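Botia Residential Services | Staff Talks | Small Things, Open Boxes: Speaker Notes

Small Things, Open Boxes

Speaker notes, Liên Cù, Household Support Section

Opening. Thank the Quách Center for the use of the hall. State the subject plainly: the small supplies that gather in a bedroom or study, and how our staff should help a resident sort them. The talk is limited to desk items. Clothing and papers are covered by Lợi Tôn in the second session.

Begin with the container. Residents are often advised to buy matching trays before they sort. The section does not recommend this. A plain cardboard box, reinforced with packing tape, is sufficient for a first sort and may be set on the bed, where a seated person can reach into it.
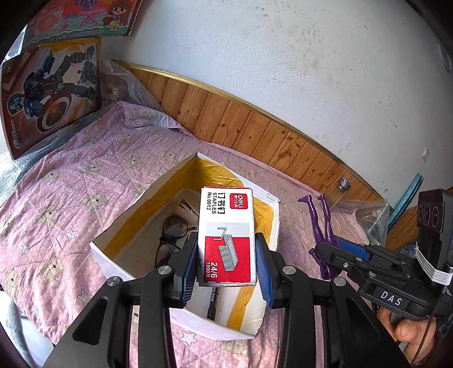
The first sort is by use and by nothing else. Staples belong with the stapler. Pens and markers are tested on scrap paper and kept only if they write. Eyeglasses are returned to their case at once – staff should ask the resident where the case is kept.

Pause for questions on the first sort.

Next, labels. A packet that states its contents should stay in that packet. With staples the size matters: a box marked 24/6 should be checked against the stapler before it is put away. Loose strips go into an envelope with the size written on the front.

Mention the Dalura trial briefly. We worked with 2 households and sorted 300 items, of which 200 were kept. Do not present these figures as a target. The decision to keep or discard an item rests with the resident.

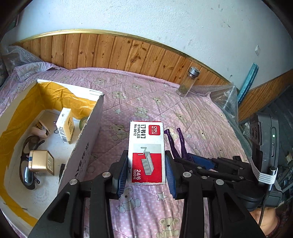 BOTIA, July

The following was added for the repeat session. Attendees asked what to do with the articles that fit no group, such as a single hook or a card. Our guidance is to leave them in the box until the other groups have been put away, then to ask the resident about each one. An item that cannot be identified is not to be discarded by staff.

Distribute the Asex handout before the break. Spare copies are at the registration table.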